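Wipe the Chair, Then Wipe It Again

Most cleaning schedules for shared dining rooms treat the table as the work and the chair as an extra. I think the order should be reversed, or at least that the two should get equal time.

A tabletop is flat, at hand height and easy to inspect. A chair has a seat, four edges, a back panel and legs, and people grab it by all of them. Yet the standard sheet used at Casbridge, where I reviewed routines last April, allowed 10 minutes for tables and 2 for every chair in the room. The result was predictable: clean seat centers and a gray line along each front edge, where the backs of knees and the heels of hands do their work.

The front edge is also where a glossy finish wears first. Dirt held there acts as a mild abrasive, and a quick dry pass drags it along the corner. A damp cloth, folded or bunched enough to follow the edge down to the apron and the top of the leg, lifts it with less rubbing. I would put the free hand on the seat to steady the chair – a light chair that slides gets half a wipe.

The usual objection is cost. Pircombe replaced its chairs at a price of 2805 and considered that cheaper than labor. Perhaps it was, in that one year. But the new chairs went onto the same schedule as the old ones, and the corners had already begun to lighten at my second visit.

Products matter less than people assume. Ochoa sells a seat polish that leaves a good shine and, in my view, hides specks and fine scratches long enough for them to be forgotten. Plain water with a little dish soap, followed by a dry cloth, is adequate for sealed wood-grain surfaces. Overhead light helps with inspection: look across the glare and the missed patches show up.
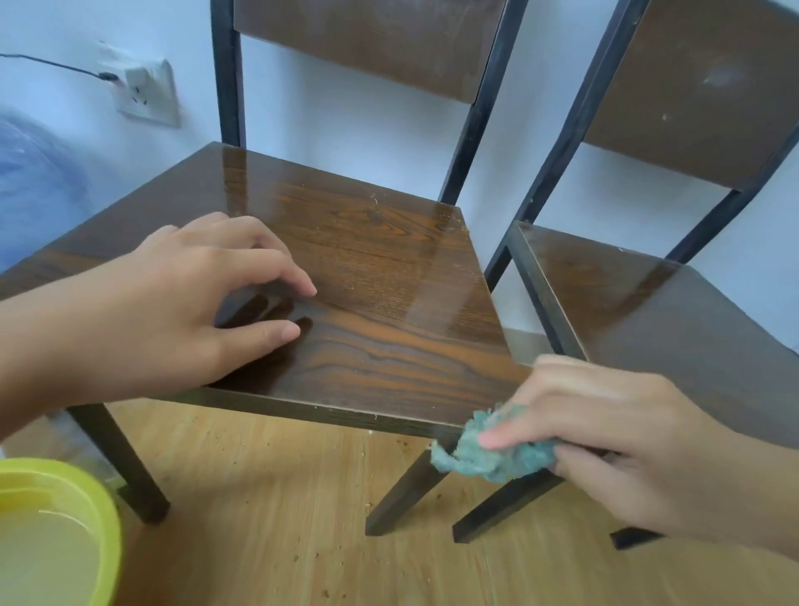 Cakside now gives its chairs a separate line on the sheet, with the front edge and corners named ahead of the seat, and I would copy that wording as it stands.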